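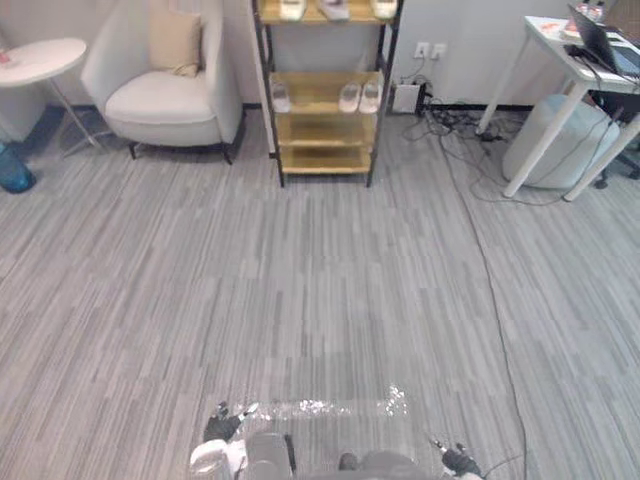

the corner as of this morning, desk on the right, slipper shelf in the middle

Thread: carpet tiles + cable in the home office corner, what would you do

pralden_flats
Ok so quick one. Gray striped carpet tiles, light gray wall, white desk, white armchair. Long black cable comes out from under the desk and goes right across the floor. I hate it. The tangle under the desk is a seperate problem, I know. Would rather not drill, we rent. Budget is tiny. Ideas?

tilecreep
Carpet tiles = you already won. Lift a row, lay the cable flat along the seam, drop them back. Took me 10 minutes at our place in Ronent.

mugshelf
Please don't do that. Cables under carpet get walked on and can overheat, and you won't see the damage. Go round the wall with stick-on raceway.

tilecreep
It's one cable, not a space heater lol

mugshelf
We don't know what it is. OP hasn't said if it's power or network. Big difference.

pralden_flats
Network I think?? Will follow it back tonight. Could be an extension lead, there's so much stuff down there.

95percentdone
If network, buy a longer flat one and run it along the baseboard. If power, move the desk closer to the outlet. Done.

Also — the slippers on the wooden shelf. Love that. Is this a shoes-off room?

pralden_flats
Yes shoes off, the carpet shows everything. Shelf is from the Valtonen outlet, paid 4 bucks because one side was scratched. Slippers live there now.

flitum_fan
Swap the armchair and the shelf imo. Chair by the desk gets used, chair over by the side table turns into a coat pile. Ask me how I know

tilecreep
Disagree, chair and round table belong together. Where do you put your coffee otherwise

flitum_fan
On the desk like a normal person

mugshelf
Next to the laptop? No thanks.

95percentdone
Get the water jug up off the floor while you're at it. Somebody will kick it.

pralden_flats
Fair. It's heavy tho, not sure that little table would like it, legs are thin. Maybe bottom of the shelf, nothing on there anyway.

Ok checked. It's network. Ordering a flat one and some clips, leaving the tiles alone. Chair stays for now — will post again once the wires under the desk are sorted, probly January at this rate

mugshelf
Measure before you order, add extra for corners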